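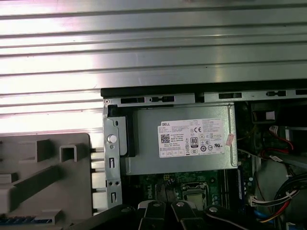 Second-hand Dell tower from Brunodach: a review of the inside

40 comments | 17 shares

Brunodach sells ex-office desktops by the lot or singly. The one reviewed came from a lot of 300 and cost £40, without a side panel screw, a mains lead or a processor cooler. All three omissions were in the listing, so no marks are deducted for them. What follows concerns the case and how easily its parts can be reached. I have not run benchmarks, and anyone wanting frame rates should look elsewhere.

Condition on arrival was fair. The outer steel had scuffs along one long side and the feet were worn. The inside had been blown out properly before dispatch, which was more than could be said for the Flellham unit I reviewed last August.

Power supply

The supply is a plain grey metal box with a white label on the face you see once the side panel is off. The label carries the Dell name, an 80 PLUS logo and a CE mark, then a good deal of fine print. I needed a magnifier for the smallest rows. A small pink sticker overlapped one corner of the housing. I left it in place.

If you are buying one of these to strip for parts, read the supply label before planning anything around it. Supplies in office machines are often a poor match for off-the-shelf replacements, both in the shape of the housing and in the connectors. Check the plug at the board end as well as the mounting holes. Giorgia Fiore bought three towers from the same seller to make one good one and ended up keeping the original supply in all of them.

The cables leave the supply in a bundle of yellow and black and curve down to the board. On mine they were long enough to be moved aside while working on the board, but stiff, and they tended to return to where they had been. A reusable tie solves this.

Chassis

The frame is bare sheet metal, punched with slots along the rails and folded at the edges. I ran a cotton cloth along every rail I expected to touch and it snagged once, on a short tab near the grey plastic moulding. Wear gloves if you have not worked in this sort of case before.

Stiffness is good. Laid on its side with the panel removed, the case did not rock or twist when I pressed on opposite corners. It is heavy for what it holds, and I would not want to carry two at once.

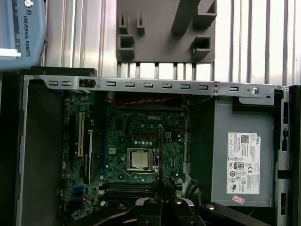
Board and processor socket

The board is green and densely populated, with the Dell name printed on it in white. The processor sits in a metal retention frame with a long, thin lever to one side. With no cooler fitted the socket is easy to reach, and there is room for a hand around it.

The heat spreader had been cleaned to bare metal before I received it. I checked the corners of the socket with a torch and found no old paste. Budget for a cooler before you bid. The price of a correct one can come close to the price of the tower, and the mounting pattern should be measured first – I trusted a compatibility table and had to send a Mamon cooler back.

The memory slots have white latches. They were firm and both ends needed a deliberate push. Seating a module again took more force than I like to use on an unsupported board, although nothing flexed that I could detect.

Drives

Blue plastic is used for the parts meant to be handled: the release latch on the optical drive cage and the caddy holding the hard drive. This is sensible, and it means the drive can be taken out without a manual. The caddy on my unit was a loose fit and buzzed faintly with a spinning disk in it. A strip of felt tape cured it.
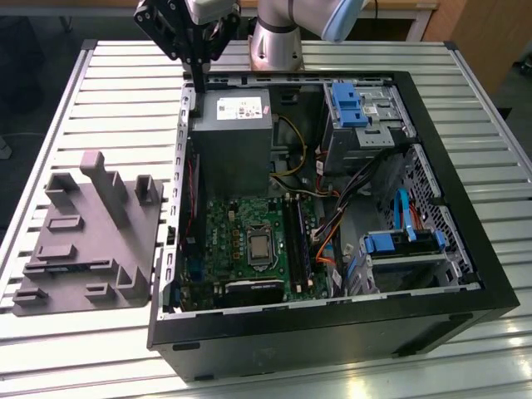 Side panel off, with the power supply at upper left, the optical drive cage at upper right and the hard drive bay at lower right.

Cable routing is the weakest part of the layout. The data cables run diagonally across from the cage towards the middle of the case, and the one from the hard drive arches up high enough to catch a sleeve. Note where each goes before unplugging anything. I use Morsy write-on flags, though masking tape would do.

Taking out the optical drive, the hard drive, the memory and the expansion card took me 40 minutes, including labelling. Habibur Fakir, who does this for a living, needed 17.

Verdict

Good value at the price if you already own a suitable cooler, and fair if you do not. Access to the supply and socket is better than I expected, cable routing is worse, and the drive caddy deserves a tighter fit. I would buy a second, from the same lot if possible.

Reviewed by Walid Moussa, 2025-06-13

This site uses cookies to remember your preferences. Accept | Manage settings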